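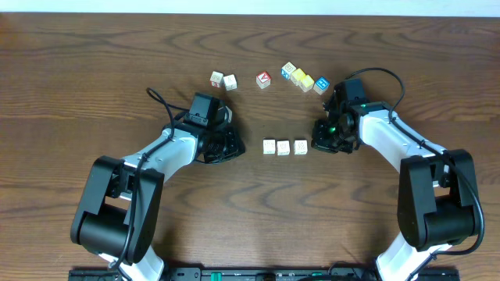
Page last changed: June

The technician who looks after the two-arm block cell at Prandby starts talking before I've put my bag down. "Look at the cables first," she says. "Everybody looks at the grippers, but I always start with the cables!"

She has a point. On both arms the black cable loops at the wrist and runs back across the white forearm toward the elbow, and she likes that loop loose. "Too tight and it pulls when the wrist rolls. Too long and it drags over the table and takes a block with it - I've chased a few across the floor."

The cell runs on Wuvach, the shop's own control software, and every Wednesday she does what she calls the slow morning. She powers down, wipes the forearms, checks the bolts at the elbows and then brings the arms up one at a time. Homing takes 20 minutes if she isn't interrupted (she usually is). After that the grippers get pointed at each other over the wood and she checks that they line up.

"I love that part. You get them nose to nose and you can see straight away if one is sitting low."

The log was at run 1198 when I visited. She had swapped 2 finger pads that week, both from Gralitz, and was very happy with the grip on the little cubes. The old pads were in a jar on her desk.

Next on her list is the right wrist, which has started to click. "Only on the way up," she says, already reaching for a hex key. "I think it's a screw. I really hope it's a screw."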